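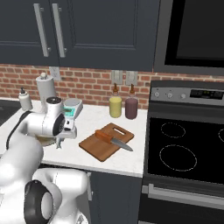
Home News Products Support Contact

Stukex opens up its simulated kitchen cell, and the checklist that keeps it running

I'm Stela Stanciu, and I look after the kitchen cell at Stukex. The cell is simulated, arm, counter and stove included, and people keep asking me what there is to look after in a thing that can't get greasy. Plenty! Starting in February we're giving the whole setup away, along with the checklist I wrote for myself, so other teams can get an arm working at a counter without losing a week to it like I did.

The arm gets set up first. Before anything moves, I run each joint to both ends of its travel and compare the readings with the settings file (the file wins, always). Next come the gripper fingers. Ours point straight down over the counter when the arm is in its start pose, and if they're tilted even slightly, a plate near the front edge gets nudged when it should get picked up. I spent a whole Friday blaming the plate. It was a wrist offset with the wrong sign, one character!

After that I go through the loose things, the cutting board, the knife, the kitchen scale, the paper towel holder. Each has its own weight and friction values, and those drift whenever somebody tidies the files. The knife is the fussy one because its tip reaches past the edge of the board, so a bad contact setting sets it rocking before the arm gets anywhere near it. My fix is to drop the time step, let everything settle for 8 seconds, and save that as the new starting point.

The full check has 15 steps and takes me 9 minutes with coffee in hand. If a step fails, the log names the part and the last good value, and you can put back just that part and leave the rest of the kitchen alone. I'm a little too proud of that bit.

Our friends at Dindumano tried the early version and sent back over 80 notes, mostly kind ones, and the joint check is much easier to read thanks to them. Gruder wrote the file converter, and Erraji is hosting the download.

The package includes the cell, the checklist, the settle script and my own repair notes, typos and all. Questions about setup can come to me through the Stukex support page, and I do read them, usually before lunch.

Share 15 | Comments 9

Previous | Next | All news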